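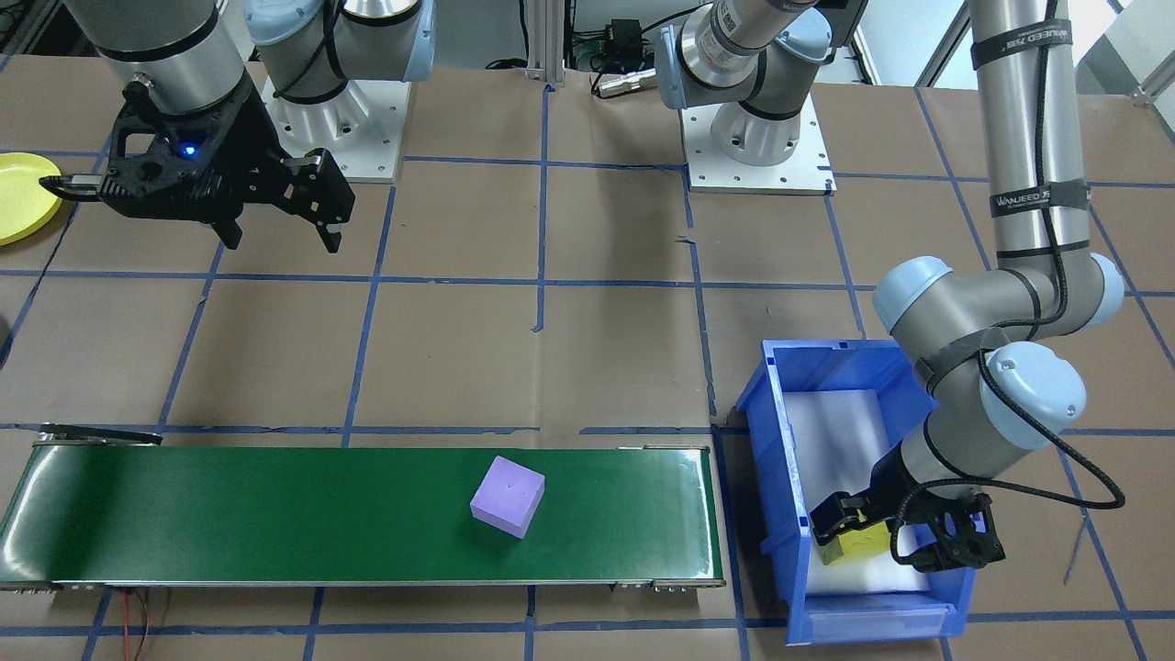

The subscriber at Skosham reports that the relay of the chamber concert lost its sound for the last movement, and asks whether the recording held in the archive has the same fault.

Ticket 1706
Service: Mamness Concert Relay
Category: Sound and picture, live transmission
Priority: Normal
Status: Awaiting confirmation from venue

Entry 1
The report has been received and logged. The subscriber was watching through the Fendeo player on a television set. The picture continued without a break, but the sound stopped shortly after the third movement ended and did not return. Restarting the player made no difference.

Entry 2
The archive copy has been checked from beginning to end. Sound is present throughout on the stereo track. The surround track is silent from the start of the last movement — the point at which the venue changed from the main microphones to the reserve set. The player selects surround by default where the television accepts it.

Entry 3
The Gosling mixing desk at the venue keeps its settings as numbered scenes. Scene 19 was recalled for the last movement. In that scene the surround output is muted, while the stereo output is set to 100 per cent. The venue has been asked to correct the scene and to save it again under the same number.

Entry 4
Advice sent to the subscriber: open the sound menu in the player, choose Stereo, and start the recording again. The choice must be made separately on each device.

Entry 5
The subscriber confirms that the last movement can now be heard in stereo. The surround track has been withdrawn from the archive copy until a repaired version is supplied.

Entry 6
A line test with the venue is booked for Saturday at 2000, before the next relay. Both tracks will be monitored — including during the change of microphones. This ticket remains open until the result has been entered.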